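ok equipment budget thread, bc three of you asked and I'm on my second coffee

1/ we get one shot at this a year. request goes in by end of March, then it's a long wait till anyone says yes or no

2/ two quotes so far. Kemppainen came in at 3,892 for the gripper plus mounting kit. Prorico is 3,000 but no spare fingers, no cables, shipping extra. so not really 3,000 is it

3/ Jean Baird asked why we don't just buy the cheap one and fix it as we go. fair. we did that last time – burned 2,000 on adapters and a replacment controller cable

4/ things I forgot to budget for last year: fingertips, screws, tags, a second power strip, my own hours. mostly my own hours

5/ Abhishek Nautiyal says put a spares line in every request even if it looks padded. doing it. spares line is going in

6/ also nobody quotes you the small stuff. Nuder won't even sell brackets under a minimum order
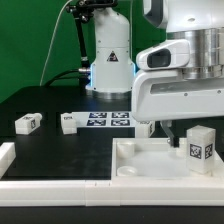 7/ Spares list is where I'm stuck tonight. arms are fine, not touching those. it's the everything else – fingertips first, then cables, then all the printed bits. marker tags on the blocks, the sheet with the four squares, that tall block in the tray has two on it by itself. every one of those is a line item if I do this properly

8/ leaning Kemppainen. will ask Fetier for a third quote tmrw morning bc purchasing wants three and I only have two

9/ if you've bought from Fetier pls tell me what lead times were like. dms open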